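House rules for wrist views in sim

After the mess in February I finally wrote down the rules we use at Drencombe before any simulated run goes into the shared set. Mircea Toma had a longer version from his time in Lund, and I cut it down to what people will read.

First, every episode starts with the fingers fully open. If the start pose is half closed, the run gets thrown out, even when the rest is fine. We lost 28 runs to that on one Wednesday and I would still do the same again.

Second, both finger pads have to be in view of the wrist camera for the whole run. You can't judge a grasp when one pad is missing.
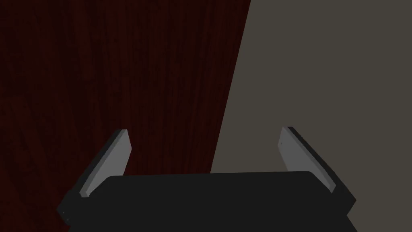 Third, don't change the background and the lighting in the same batch. Pick one. Yupin Wiriya wanted to allow both, and we went back and forth for 2 meetings - in the end the single change won, mostly for ease of debugging.

Fourth, write down the camera offset. The Ponance files came without it and we spent days guessing.

Views with no object in them stay in, but they get their own tag. Kolalstead deletes theirs. I think that's a mistake, as you need them to check for false grasps.

The full sheet has 24 lines and is pinned in the team folder. Send changes to me by email, please, and don't edit it directly.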